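Kadeson Trio at Imetti Hall
Reviewed by Rommel Belmonte
2019-08-27

The Kadeson Trio's new harpsichord kit instrument, a single-manual built from the Nendo plans, got its first full evening on Tuesday's program of Couperin, Leclair and early Haydn. I had a chance to play it for an hour beforehand, so this review covers the instrument first and the concert second.

Nendo sells the kit in two versions. The one I tried is the larger, with two sets of strings at normal pitch and a buff stop. It has 55 notes, which covers everything on the program and nearly all of the French repertoire. The case is plain, painted dark green outside and left bare inside the lid. The builder, a cellist named Hsieh, spent 1109 hours on it and kept a log of every one of them.

The touch is light and even through the middle of the keyboard. In the bottom octave the plucking is heavier, and ornaments down there take some care. I would have the lowest plectra trimmed a little. The tuning pins hold well – I set the instrument at 405 for an old French pitch and it had hardly moved by the interval.
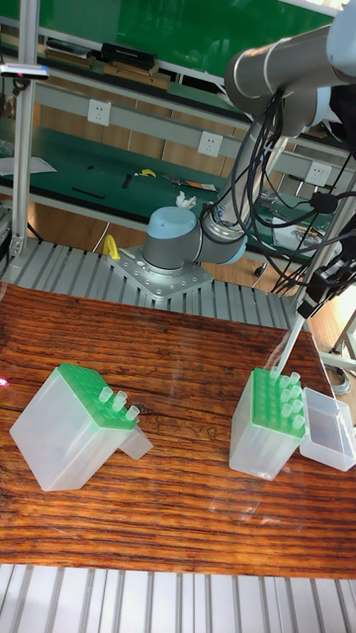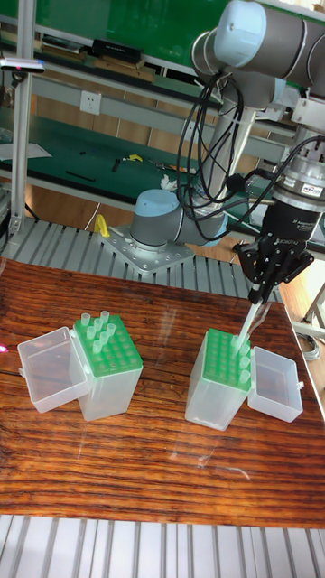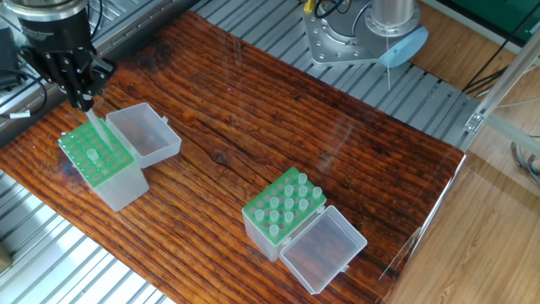
The sound is best heard from the side, six or seven rows back. Up close there is a good deal of jack noise, and the treble seems thin. Farther off the two sets of strings blend, and the bass comes forward with a pleasant growl. Much of that depends on the soundboard, which is spruce and was left unvarnished. Buyers often ask for something showier, a reddish-brown board with dark wavy grain and a glossy sheen like the one under the pipette tip in the last picture, and that kind of surface is fine for a music desk. I would keep it away from the soundboard.

In the Couperin the trio took slow tempos and let the left hand ring. The Leclair was less settled. The violin pushed ahead in the final movement and the harpsichord was covered for whole pages, partly the fault of the hall, where the stage curtain soaks up the high notes. With the lid at full height the balance improved for the Haydn, which was the best playing of the night.

The instructions that come with the kit are clear on the case and weak on voicing. A first-time builder will need help with the plectra, and should allow for a second set. The stand is sold separately and wobbles on a sprung stage – Hsieh has already added a cross brace.

At its price I would recommend the larger version to a small ensemble or a teaching studio. The smaller one drops the second set of strings, and I have not played it. The trio repeats the program in November, with a different violinist.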